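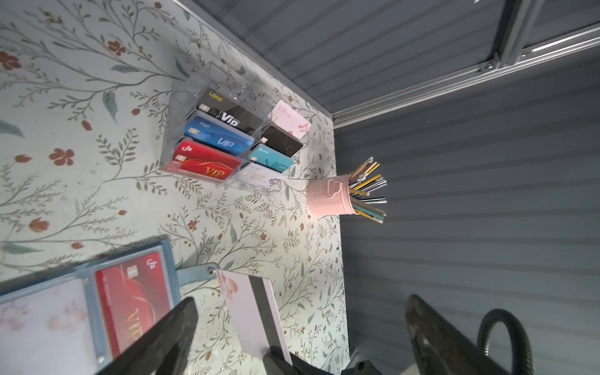
October
By the Unov Off-Road Club newsletter editor

We finally got our tour of the Gorkadis compressor plant in Zidarville, and what a morning it was! Doors opened at 8 and they walked us down both assembly lines, where the Bravo portable units (the little 12-volt ones so many of us carry for airing up after the trail) get their pistons, heads and hoses. Every pump runs for 6 minutes on a test bench before it's boxed – 144 of them were going when we came through, and you felt it in your teeth.

My favorite stop was the hose room, where a very patient fitter let me crimp 2 ends myself. Mine leaked at 70 psi. Coffee and raisin cake afterward, and the bus home was late.

Comments (3)

dustytailgate: Did they say if the old Bravo takes the new check valve?

Author: It does, but you need the longer fitting.

mudflap_mo: Wish I'd gone, sounds like a great morning!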